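Workshop notebook, glaze bench, July, 7:40 a.m.

Kiln was down to 38 C when I got in, which is warm enough to open and cool enough that I have no excuse for having left the lid shut so I could drink coffee first.

Load was the second try at the Sturngate tan, the one we keep promising the shop in Brimport. Nine test tiles on the middle shelf, same clay, same bisque, glaze dipped in pairs with the odd one brushed. Results, top to bottom:

Tiles 1 and 2, straight recipe. Pinholes. Lots of pinholes. If there were a market for tableware that looks like a sponge we could all retire.

Tiles 3 and 4, a little more water in the bucket. Fewer pinholes, thinner color, and a bare edge where the glaze pulled back from the rim. Swapped one problem for another, even trade.

Tiles 5 and 6, sieved twice. Best of the dipped ones. Smooth on the flat, small pits where the tile bends.

Tiles 7 and 8, sieved twice, bisque wiped with a damp sponge before dipping. Nearly no pits. I would like it noted that wiping the bisque is on the wall chart, in my handwriting, and that I have skipped it since spring.

Tile 9, brushed. Looks like a fence. Not doing that again.

So dust is most of it. The rest I blame on the cooling, and I blame the cooling on the Jakubowski controller, which has views of its own. The program says hold at the top, then drop slowly. The log says it held, dropped like a rock for the first stretch, and then went slow once it no longer mattered. I typed the program in again from scratch and read it back out loud to the empty room. It was correct both times. Possibly the relay is sticking. Possibly it just doesn't care for tan.

To check: swap the relay with the spare from the small kiln, run empty, look at the log before blaming anybody's glaze. Label the old relay BAD this time. The drawer has three relays in it and all of them are marked OK? with the question mark.

Cones agreed with the log at the top end, for once. Front cone a touch softer than the back one, same as always. I've stopped propping the front shelf up to fix it. It never fixed it.

10:15. Mixed the next batch. Small bucket, sieved twice, left to stand under a lid. The Stoltora clay order came in and the bags are soft enough to use without a fight. The last lot could have been used to build a harbor. Wedged up enough for the next round of tiles and put the rest on the bottom shelf, NOT next to the heater, where somebody (me) put it in February.

Noon. Handles. We've had the argument about whether the new cup wants one. My position is that a cup without a handle is a small bowl with ambitions. The other position is that handles crack and cost us time, and that the shop didn't ask for them. Both positions are written on the whiteboard and neither has been erased. Pulled a few anyway, left them under plastic. 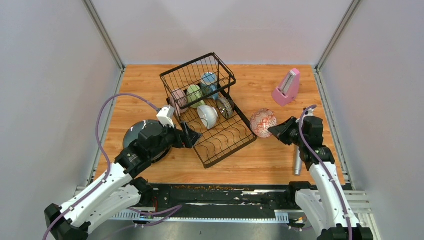 Rims are the other half of the cup problem, and we've been putting off deciding on one. A thick rim survives the sink and drinks like a flower pot. A thin one is lovely until it meets a faucet. What I want from the new shape is that it puts up with ordinary treatment, meaning it gets shoved in a wire rack with the rest of the dishes, tipped over on its side like the pale pink one, and nobody thinks about it again until the next coffee. So the rim gets rounded over and compressed twice with the chamois, and the foot gets trimmed a bit wider. I also like that pink more than I expected to. Don't tell the tan.

3:30. The estimate for Brimport needs redoing. I had 4,000 for the whole run, glaze and firing included, and that was before I'd fired the same tiles twice and bought clay. Leaving the number alone until the relay is sorted out, then I'll see how brave I feel.

Left for tomorrow:
Relay swap, empty run.
Wipe the bisque. Wipe it.
Dip tiles from the new bucket, no brushing.
Check handles for cracks, report honestly even if it's bad for my side of the whiteboard.
Find the good calipers, last seen in the bucket of bad calipers.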